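Server board weekend, part two

28th July

Hello hello! So it's Saturday, it's far too hot in Gorkville to do anything outdoors, and I have spent the whole morning fussing over the old server board I picked up at the Malik surplus sale back in April. I paid 21 dollars for it (plus 6 for parking, grrr) and I'm still very pleased with myself.

The plan hasn't changed since last time. It gets a Xeon, it gets as much memory as I can afford, and it goes in the hall closet to look after my 80 gigs of garden photos and all the Flarora backups I keep promising to do. The memory is the part I always get nervous about! Those slots want a much firmer push than feels polite, and I still hold my breath every single time.

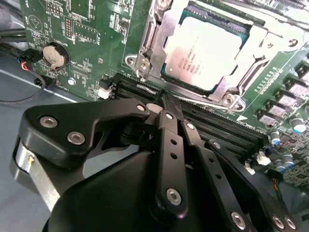 I also went back and read the manual properly, all 136 pages of it, and the order you fill the slots in matters way more than I thought. My last machine ran for ages with the sticks in the wrong places and I just figured it was slow, poor thing. Oh, and do swap the coin cell if you buy one of these used! They're cheap, and a clock that forgets the date will drive you up the wall.

Next up is the case. I'm torn between the Penari one (lovely, pricey) and the ugly beige box in the garage, so if you have opinions, the comments are open. I'm off to find some iced tea.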